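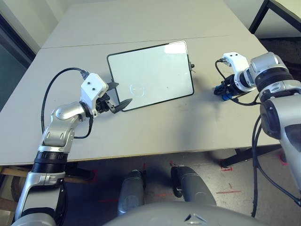 # In praise of the blank board

I love a small whiteboard more than any notebook I own, and I own a lot of notebooks. Give me one the size of a place mat, wipe it clean, and I will plan a dinner, a road trip, or the rest of my life on it before the coffee is done.

What I want to argue for is the throwaway draft. We save everything now. My notes app tells me I have 2,132 notes, and I could tell you what is in maybe a dozen of them. The rest sit there like unpaid bills (one of them just says "ask Ingrid re: goat"). Saving is so cheap that we stopped deciding, and I think it has made a lot of us timid. If a sentence is going to be around forever, you start dressing it up before you know what it says.

My first writing teacher, Arlo Esposito, ran a night class over the hardware store in Nakbridge. He started every session by having us write for seven minutes and then wipe it off. Gone! The first week I was furious, I had a line about my grandmother's porch that I was sure was the best thing I'd ever done. By November I was writing faster and weirder than I had since I was a kid, and the porch came back anyway, in a better story.

Plenty of people disagree with me. Ingrid Dunleavy, who has kept a diary for 11 years, thinks I'm throwing away the good stuff with the bad. She read me a page once about a wet weekend in Ciswood, every meal and every card game, and I'll admit I was jealous. A diary like that is a wonderful thing - it just does a different job. She is keeping her days. I'm trying to find out what I think, and for that I need room to be wrong in big sloppy letters.

So try it for a week. Write the opening of the letter, the awkward phone call, the budget, the speech for your sister's wedding. Read it out loud once, then wipe it and start over from memory.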